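O copo de papel é o que dá mais conversa. Quem trabalha no pavilhão da Huttunen, em Rodow, bebe café todo o dia, e a pergunta sobre o destino do copo chega à responsável pelos resíduos do edifício por correio, no corredor e à porta do elevador. "Respondo sempre o mesmo: primeiro esvazia-se, depois vai para o cartão revestido. Com o papel de escrever não vai", diz ela. Pediu para o nome não aparecer, por ser a empresa a falar e ela apenas a pessoa que trata do assunto.

Falámos junto a uma mesa branca do piso térreo. O chão é cinzento, polido, com uma linha amarela pintada. O tema era o lixo leve, aquele que sobra de um almoço comido à pressa: papel de embrulho, copos, folha de alumínio.
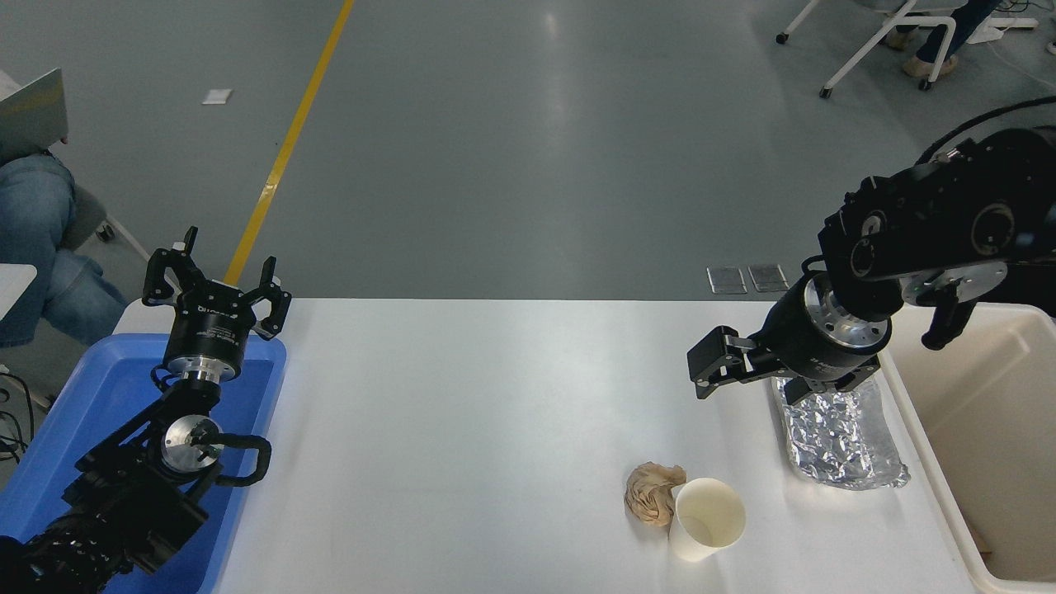 *Raimo Lindqvist*

Até janeiro, explica, tudo isto ia para o mesmo saco. A Jiveo, que faz a recolha, pesava os contentores à saída e mandava uma folha com o total. Nesse mês foram 560 quilos de resíduo indiferenciado. "Era um número só. Não me dizia nada sobre o que estava lá dentro. Abri uns sacos, com luvas, e o que vi foi sobretudo volume. Copos inteiros, bolas de papel, alumínio amarrotado. Pesa pouco e ocupa tudo."

Pergunto-lhe se o papel amachucado conta como papel. Conta, responde, desde que não tenha gordura. O papel pardo das sandes é o caso difícil. Se embrulhou pão seco, vai para o papel. Se embrulhou qualquer coisa com molho ou queijo derretido, vai para o orgânico, porque é isso que a Jiveo aceita neste contrato. "Noutros sítios é diferente. Tenho colegas que não podem pôr papel nenhum no orgânico. É preciso ler o contrato, e no nosso isso vem na página quatro, em letra normal, não está escondido."

Também não gosta que as pessoas façam bolas. Uma folha dobrada mostra os dois lados e vê-se logo se tem nódoas. Uma bola tem de ser aberta. Pediu isso num aviso afixado junto às máquinas de café e diz que o efeito foi pequeno. "As pessoas amarrotam o papel enquanto falam. Eu também amarroto."

Sobre os copos, a instrução mudou duas vezes. Primeiro pediu que fossem empilhados, e as pilhas vinham com café no fundo, presas umas nas outras. Depois pediu que fossem espalmados, e rebentavam pela costura. Agora pede só que venham vazios e sem tampa. A Skilier, que fornece a copa, entrega-os em caixas de 2000, e ela usa a caixa vazia para guardar os que já foram usados. "A caixa é forte e tem o tamanho certo. Quando está cheia, fecha-se e sai assim. Poupo um saco."

Quis saber que recipientes recomenda. Não tem preferência de marca. Para as mesas prefere tabuleiros de plástico de rebordo levantado, que se lavam num lava-loiça normal, e caixas abertas de cor clara. "Numa caixa clara vê-se o que está no fundo. Numa preta, uma pessoa deixa cair lá um copo com café e só dou por isso quando pego nela." As tampas foram retiradas em todo o piso térreo. Houve quem se queixasse do aspeto, e as tampas continuam arrumadas num armário, caso alguém mude de ideias.

A cor, diz, ajuda menos do que se pensa. Chegou a ter azul para papel, amarelo para embalagens e castanho para orgânico, com etiquetas a condizer, e ao fim de pouco tempo os conteúdos eram iguais nos três. O que resultou melhor foi prender com fita, por cima de cada caixa, um exemplar verdadeiro do que lá deve entrar. O copo aguenta-se bem. O guardanapo tem de ser trocado. 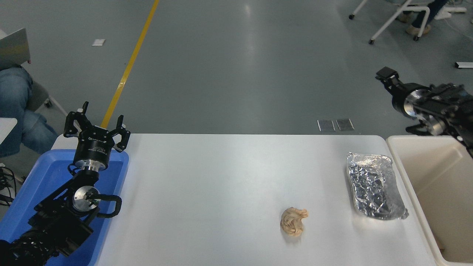 A parte mais demorada da nossa conversa foi sobre o que engana à vista. A responsável defende que a triagem falha menos por má vontade e mais por pressa, e que uma pessoa decide pela forma e pela cor antes de tocar. Sobre o tampo branco, uma coisa bege, pequena e cheia de altos e baixos tanto podia ser um pedaço de pão como papel amarrotado, e eu não saberia dizer em que caixa a pôr sem lhe pegar. Com o alumínio enrugado, um pouco mais para a direita, não tive dúvida nenhuma, pelo brilho. "Pois, o alumínio reconhece-se de longe", concorda ela. "O problema dele é outro. Vem com comida."

A regra para o alumínio é raspar e não lavar. Gastar água quente numa folha que vai ser fundida parece-lhe um exagero. Os bocados pequenos devem ser juntos e apertados num só, e aqui, ao contrário do papel, a bola é bem-vinda. Uma folha solta escapa-se entre as outras embalagens e perde-se na separação mecânica. Ela guarda as sobras numa lata até fazer um volume do tamanho de um punho.

Pergunto pelos resultados. Não quer dar percentagens antes de ter o ano completo, e mostra-me apenas as folhas da Jiveo, arquivadas por ordem numa pasta com o nome do edifício. O papel saiu rejeitado uma vez, por causa de um saco com restos de sopa. A empresa pagou 40 euros de taxa. "Não é muito dinheiro, mas tive de explicar a fatura à contabilidade, e isso levou-me uma manhã."

Pretende agora falar com a Skilier sobre o papel das sandes, que gostava de receber mais claro, para as nódoas se verem melhor. O fornecedor respondeu que tem uma versão branca, um pouco mais cara, e ficou de enviar amostras. Falta também decidir o que fazer com as palhetas de mexer o café, que são de madeira e aparecem em todas as caixas. Por enquanto vão para o orgânico.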